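Kitchen sink

A kitchen sink is a fixed basin used for washing dishes, rinsing food and drawing water for cooking. It is usually set into or under a countertop and is connected to a water supply through a faucet and to the household drain through a trap. Most homes with piped water have at least one. Larger kitchens may have a second, smaller basin for preparing vegetables, often called a prep sink.

History

Before piped water reached private houses, dishes were washed in tubs or pans filled by hand. Where a fixed basin existed, it was commonly a shallow trough cut from stone, placed against an outside wall so that waste water could run straight out through a hole. Stone sinks were heavy and hard on crockery, and wooden ones lined with lead or copper were used in some larger houses, where fine china was washed apart from pots.

Glazed fireclay sinks became common in the nineteenth century. They were cheap to make in quantity and easy to wipe clean. Enameled cast iron followed, and in the United States it was often made in one piece with a drainboard and backsplash. Stainless steel came into wide use during the twentieth century and is now the usual choice in many countries.

Local histories sometimes record the change in detail. In Plusunville, the survey made by Annag Forsyth listed 255 houses, of which 70 still had a stone sink in daily use. Most of the stone sinks had been moved outdoors within a generation and were used as planters or animal troughs. The firm of Fankhauser, which had supplied the town with fireclay basins, kept two depths in its catalog and sold the shallow one mainly to households that carried their water from a pump.

Materials

Stainless steel is light and resists heat and staining. Thinner sheets dent and can be noisy under running water, so many steel sinks have pads or a sprayed coating on the underside.

Fireclay is made by firing clay and glaze together at a high temperature. It is hard and resists scratching, but a heavy pan dropped on the edge can chip it. Small differences in size between one basin and the next are normal, and installers often wait for delivery before cutting the cabinet.

Enameled cast iron is among the heaviest types and may need extra support. The enamel wears slowly. Once it is chipped through, the iron beneath will rust if the spot is not repaired.

Composite sinks are molded from crushed stone, usually granite or quartz, mixed with resin. They come in many colors. Dark composites in hard-water areas tend to show a pale film of lime.
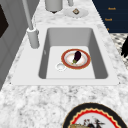 Solid surface sinks are made of acrylic or polyester resin with mineral filler and can be joined to a countertop of the same material without a visible seam. They should be protected from very hot pans. Scratches can be sanded out.

Mounting

A drop-in sink, also called a top-mount or self-rimming sink, rests in a hole in the countertop with its rim on the surface. It is the simplest type to install and can be used with nearly any counter, including laminate. Crumbs and water collect along the rim, and the sealant there needs to be renewed from time to time.

An undermount sink is fixed below the countertop. Waste can be swept straight into the basin, but the cut edge of the counter is exposed, so the method is mostly used with stone or other waterproof materials.

An apron-front or farmhouse sink has an exposed front wall and sits forward of the cabinet. The Zuromwood pattern, an early version with a ribbed front, was made with a depth of 13 inches, and people who used it every day often stood a wooden rack inside to raise the dishes.

Drainage and overflow

The drain opening normally holds a strainer that can be closed with a stopper. Below it, a curved section of pipe called a trap holds enough water to keep sewer gas out of the room. If a sink is left unused for a long time, the water in the trap can evaporate and the seal is lost. Running the faucet briefly will restore it.

Some basins have an overflow, a small opening high in the wall that leads to the drain. Overflows are common on bathroom basins everywhere, but practice differs for kitchen sinks - they are usual in much of Europe and less so in North America. The passage behind the opening can gather grease and should be flushed with hot water and detergent.

See also

Dishwashing
Drainboard
Faucet
Scullery
Ukach trough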